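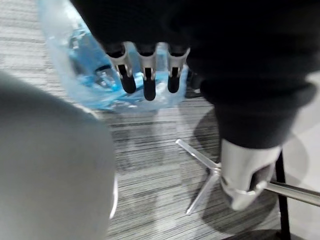 A grasp fault is any difference between what the controller records about the hand and what the hand is doing. The definition is broad on purpose. It covers a dropped part, a part held by the wrong feature, a part held together with something else, and a hand that reports a part when it holds none. Floor-level pickup is exposed to all four. When three fingers come down over clear, light-blue plastic on a striped carpet, with the chrome base of a chair close by, the controller has to settle several questions before contact: where the surface of the plastic is, where the floor is, and whether the chair leg lies inside the closing path. Clear plastic returns poor depth data. Polished metal returns false depth data. Stripes in a carpet can be read as edges. A fault in any one of these readings may go unreported until the fingers are loaded.

This chapter deals with faults that arise between the end of the approach move and the end of the lift. Faults in path planning and in the drive system are treated elsewhere. The reader is expected to know the terms closing force, backdriving and protective stop.

Terms introduced in this chapter

False hold: the controller records a held object when the hand is empty, or when the object is held by a feature that cannot carry its weight.

Secondary capture: an object other than the target is closed in the grasp along with it.

Cover interference: a sleeve, bellows or glove changes the motion of the hand, or the readings from its sensors.

Late detection: a fault is detected after the state of the machine has changed in a way that makes the planned response unsafe.

2.1 The Martens line stoppage

The case used through the chapter comes from a mixed-item sorting cell at Martens. The cell used a single arm with a Grirnus three-finger hand and a fabric cover over the wrist. Its task was to clear loose packaging and household items from a receiving area and place them in bins. The control software was supplied by Pronatano.

In March the arm stopped on an overload at the shoulder joint. The operator cleared the fault from the panel and restarted the cycle. The arm completed the lift, moved toward the bin and stopped again. The second stop was a protective stop raised by the wrist force sensor. On inspection, the hand was found closed on a plastic film. A power cord had been caught inside the film, and the other end of the cord was still plugged into a wall outlet behind a cabinet. The outlet plate had been pulled partly out of the wall. There were no injuries. The cell was out of service for two shifts.

The event log contained 318 entries for the cycle in question. Most were routine. The entries of interest were these:

Grasp closed, object present.
Lift started.
Load above expected value, warning.
Shoulder overload, stop.
Fault cleared by operator.
Lift resumed.
Wrist force limit, protective stop.

The first entry was correct. An object was present. The software had no means of recording that the object was connected to something else, and the load warning had been configured as a warning only. It did not stop the arm. The limit had been set high during commissioning to prevent nuisance stops with full bottles, and it had not been reviewed when the cell was moved from bottles to mixed items.

2.2 Why film and cords are difficult
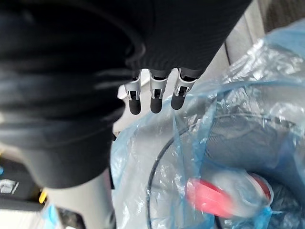

Film is a poor target for a force-based grasp check. It folds under the fingertips and fills the space between them, so finger position at the end of closing says little about what has been captured. A fingertip sensor may see steady pressure from several layers of film and no rigid object at all. It may also see a rigid object through the film, which then slides out as the film shifts during the lift. Both conditions produce the same entry in the log.

A cord adds a further problem. While it is slack, it adds almost nothing to the measured load. The load rises only when the slack has been taken up, and by then the arm is moving at lift speed. The time between the first measurable rise and full tension depends on the speed of the arm and the stiffness of the cord. In the Martens cell, the sampling interval of the load check was longer than this time. The check worked as designed and still reported late.

The usual remedy is a staged lift. The hand closes, raises the object a short distance at low speed, pauses, and compares the measured load with the expected load. The full lift is released only if the two agree. A staged lift catches most rigid attachments. It does not catch a long slack cord, and a separate limit on the rate of load increase must remain active for the whole lift.

2.3 Fault clearing as a cause

The restart deserves separate attention. After the shoulder overload, the cord was under tension and the arm was holding that tension on its brakes. Clearing the fault released the brakes and resumed the lift from the stored position. The operator had followed the written procedure, which called for a visual check of the arm but did not mention the hand or the object in it.

Ineke Goossens, in her review of the incident, recommended that an overload during lift be cleared only in manual mode at reduced speed, with the first permitted motion directed back toward the pick point. The revised procedure was adopted for the Martens cell and later for a similar cell at Rorkora. Section 2.4 sets out the procedure in full and compares it with automatic release, in which the hand opens on overload. Automatic release is simpler, but it must not be used where a falling object or a recoiling cord could strike a person.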